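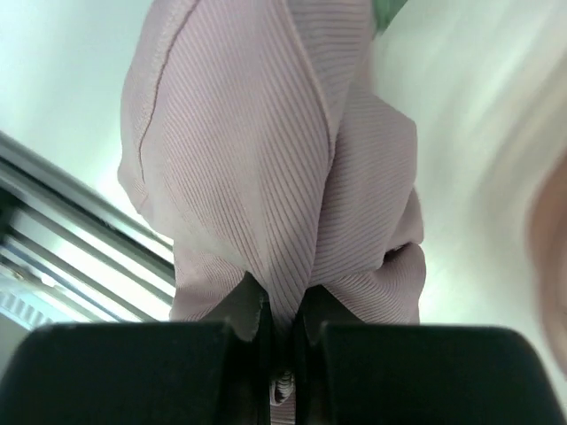

# Flisico 细丝衣架(成人上衣用)

Flisico 细丝衣架是给日常衣柜用的轻便衣架,由 Dritbridge 门店和网店同时出售。现有粉色和浅蓝色,两种颜色的尺寸一样,可以混着挂在同一根横杆上。本页写的是现售款的规格、适合挂的衣服、各类上衣的挂法,以及退换和补件的办法。页面内容更新于2024年10月27日,七月以前购买的旧款请看文末的说明。

## 规格

| 项目 | 内容 |
|---|---|
| 类型 | 细丝衣架,颈部绞合 |
| 颜色 | 粉色、浅蓝色 |
| 肩宽 | 40厘米 |
| 挂钩顶端至颈部下端 | 近11厘米 |
| 单色装 | 每包8只 |
| 家庭装 | 整箱40只,两色各半 |
| 家庭装价格 | 198元 |
| 适用横杆 | 普通圆杆,也可挂在 Imai 壁挂短杆上 |

单色装的价格以门店标签为准,网店下单时会显示在结算页。两种包装里的衣架是同一款,没有薄厚之分。

肩宽指衣架左右两端外侧的直线距离。同一批衣架放在一起,两端可能有很小的高低差,手轻轻一扳就能调平,不影响使用,也不作为质量问题处理。

## 适合挂什么

细丝衣架占的地方小,适合挂薄而轻的上衣。衬衫、T恤、背心、薄开衫和夏天的家居服都可以。衣柜横杆不长、上衣又多的人家,换成细丝衣架以后,衣服之间的距离主要由衣服自己的厚度决定。

下面这些衣物不建议长时间挂在上面:

- 厚毛衣、粗针外套,以及浸过水还没有脱水的针织衫
- 带垫肩的西装和大衣
- 皮衣、羽绒服
- 肩部有立体褶或装饰珠片的上衣

长裤可以对折搭在下横线上,但细线容易在膝盖附近压出一道折痕。要挂熨过的长裤,请用宽杆的裤架。

儿童上衣也不合适。40厘米的肩宽会把小号衣服的袖山撑起来,洗过两三次就会留下小鼓包。目前没有儿童尺寸。

## 罗纹针织上衣怎么放

罗纹布有弹性,横向容易拉开,也会顺着自身重量往下坠。这类衣服用什么方法收,要先看分量。

薄的罗纹上衣可以挂。先把衣服在床上铺平,两边侧缝对齐,再从下摆把衣架送进去,让两端落在肩线靠里的位置。不要从领口硬塞,领口罗纹被反复撑大以后很难收回去。挂好后用手顺着罗纹方向往下理一遍,拧着的地方转正,下摆拉齐。

稍重的罗纹毛衣建议折放。两只袖子往背后折,衣身对折,放进抽屉或 Edard 针织收纳盒。盒子不要装满,最上面留出一掌的高度,取下面的衣服时就不会把上面的带乱。

一定要挂的话,可以用对折搭挂的办法:

1. 把毛衣沿中线竖着对折,两只袖子叠在一起。
2. 衣架平放在衣服上,挂钩对着腋下的位置。
3. 衣身从一侧翻过来,搭过衣架的肩线。
4. 袖子从另一侧翻过来,穿过下横线。
5. 提起挂钩,看两边是否一样长,再挂到横杆上。

这种挂法的重量落在衣身中段,肩部不受力。缺点是比较宽,占的位置和两件衬衫差不多。

刚洗完的针织衫先平铺晾到七八成干,然后再决定挂还是折。晾的时候把成团的地方抖开,接缝处用手指压平。罗纹拧着晾干的话,纹路会歪,要重新打湿才能理顺。

## 背心和吊带怎么挂

背心的领口宽、肩带窄,挂在肩宽偏大的衣架上会往一边滑。细丝衣架的肩线是斜的,没有防滑槽,所以要稍微调整一下挂法。

先看肩带落在哪里。肩带应当靠近颈部,不要推到两端。罗纹包边的袖窿本身有一点摩擦力,肩带靠里放,平时开关柜门不容易掉。如果是光滑面料的吊带,可以在肩线两边各套一小段硅胶管,或者各绕一根橡皮筋。橡皮筋用久了会发黏,换季时记得拆下来。

从下摆穿进去比从领口穿进去好。背心的领口虽然大,从上面穿也方便,但几只衣架挨着挂的时候,旁边那只的肩线很容易顺势钻进领口里,取的时候就会一起带出来。碰到这种情况,先把缠住的那一只往后推,让它从领口退出去,再拿自己要的那一件。不要抓着衣服往外拽,包边最容易在这时拉松。

背心后领里通常缝有洗标。挂之前看一眼洗标上的晾晒符号,标明平铺晾干的就不要湿着挂。洗标翻到外面也没关系,整理时顺手塞回去即可。

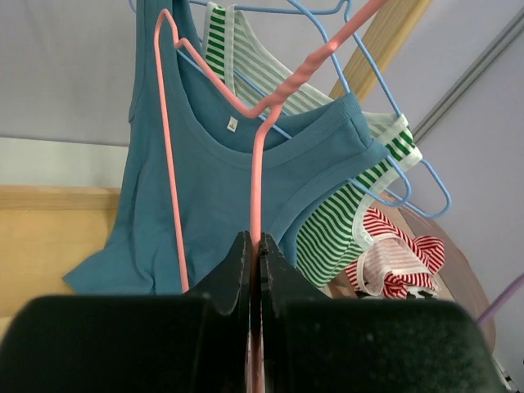 Shinji Hayashi 在商品评论里写道,他家的背心以前都是叠着放的,现在改成挂,找起来快多了,就是两只衣架挨得太近时爱互相钩住。他后来把同色的挂在一起,挂钩全部朝里,每次只从最右边取,钩住的次数少了很多。他还问,浅蓝色能不能单独多买几只,家里粉色的够用了。

店里的答复是可以。浅蓝色和粉色都有单色装,每包8只,不必为了补几只再买家庭装。挂钩朝同一个方向也是店里一直推荐的做法,门店样品杆上就是这样挂的。

另一位买家提到,她用细丝衣架挂宽领的上衣,早上着急时常常连旁边的一只一起扯下来。店员建议她把宽领的衣服隔开挂,中间放一件有领子的衬衫。她试过以后补充说,衬衫要系上第一粒扣子才管用,不然衬衫自己也会滑。

## 在横杆上怎么排

新买来的衣架叠在一起,挂钩是互相套着的。拆包时请整叠平放,从最上面一只开始取,挂钩先转向一侧再提起来。整叠竖着抖,容易把肩线抖弯。

排列的顺序可以按自家的习惯来,下面几点供参考:

- 挂钩全部朝柜子里面。需要整排搬动时,双手一托就能取下。
- 长的在一头,短的在另一头,短衣服下面空出来的地方可以放收纳盒。
- 背心、吊带集中挂,不要夹在外套中间。
- 空衣架统一推到横杆的一端。空衣架夹在衣服中间时,肩线会插进旁边衣服的领口或袖窿。

用两种颜色分类也很方便。有的家庭按人分,有的按干净和穿过一次分。穿过一次还不用洗的衣服先在阳台或椅背上散一散气,再挂回去。

横杆不要挂满。用手把衣服往一边推,能空出一个拳头的宽度,取放时就不会互相摩擦。Imai 壁挂短杆比较短,适合放第二天要穿的衣服,不适合当成衣柜杆来用。

## 晾晒时使用

细丝衣架可以用来晾薄上衣。衣服脱水后抖开,再从下摆穿入衣架,肩缝对准肩线。风大的时候用夹子把挂钩固定在晾衣杆上,避免整件被吹走或者滑到一头。

晾深色衣服之前,先用干布把衣架擦一遍,灰尘沾在湿衣服上会留下一条印子。收衣服时连衣架一起收进来,天黑以后露在外面容易沾上潮气。

不要把衣架放在暖气片上烘,也不要挂在烘干机里。

## 变形了怎么调

细丝衣架受力不均会弯,这是材料本身的特点,多数情况能用手调回来。

肩线一高一低时,双手分别捏住两端,把低的一边往上推一点,每次用的力小一些,推完挂起来看。下横线往外鼓,可以把衣架平放在桌上,用手掌从中间往两边压。挂钩歪了,捏住颈部的绞合段,另一只手转挂钩,不要反方向拧绞合段,拧松以后整只衣架会晃。

表面有划伤或者露出毛刺的衣架请停止使用,尤其不要再挂针织衫和丝质上衣。检查的方法是用一只旧丝袜套在手上,沿着衣架摸一圈,有毛刺的地方会挂丝。

平时用拧干的湿布擦,再用干布擦一次即可。不要泡在水里,也不要用钢丝球或含漂白成分的清洁剂。

## 配套商品

**Edard 针织收纳盒。** 放不适合悬挂的毛衣和厚罗纹上衣。放在衣柜下层时,请先量好衣服下摆到柜底的高度。

**Imai 壁挂短杆。** 装在门后或者墙面上,临时挂几件衣服。安装所需的螺丝随货附送,墙面情况不同,打孔前请先确认墙里没有电线和水管。

以上两种商品单独出售,不包含在衣架的任何一种包装里。

## 购买前常被问到的事

两种颜色能不能自己搭配:家庭装固定为两色各半,不能指定比例。想多要一种颜色,可以用单色装来凑。

能不能挂冬天的厚外套:不建议。衣架能不能承受是一方面,细线也会在外套肩部压出痕迹。

会不会和旧款混用时高低不齐:会有一点。七月以前出售的旧款挂钩稍短,挂在同一根杆上,衣服的肩线会略高。功能上没有影响,介意的话可以把旧款集中挂在一头。

门店能不能看样品:可以。Dritbridge 门店的样品杆上两种颜色都有,可以带自己的衣服来试挂。

## 配送与退换

网店订单由仓库发出,单色装用纸袋包装,家庭装用纸箱。纸箱外面有压痕属于正常情况,请打开看里面的衣架是否变形。如有明显弯折、断裂或绞合段松开,收到后拍照联系客服,按只补发,不需要寄回整箱。

没有使用过、包装齐全的商品可以退货。已经拆开但还没挂过衣服的家庭装也可以退,请按原来的方向叠好,挂钩朝同一边,再放回纸箱。单只丢失或者用坏的衣架不能单独购买,请选单色装。

门店购买的商品请凭小票到门店办理,网店购买的请在订单页提交申请。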